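Packing for the Grindale move continued through April. To date 1796 items are wrapped and boxed out of a planned 4000. Round and rimmed pieces take the longest, and Elin Foulkes has put them on a separate table.

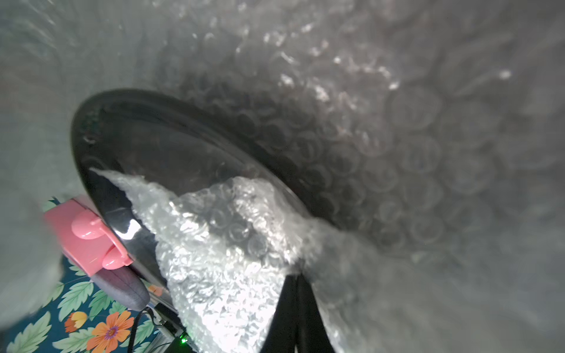
Dark round piece with bubble wrap, packing stage.

We have used 163 rolls of wrap - more than budgeted - and ask to move $600 from transport to materials. Rhun Ifans will send the revised budget next month.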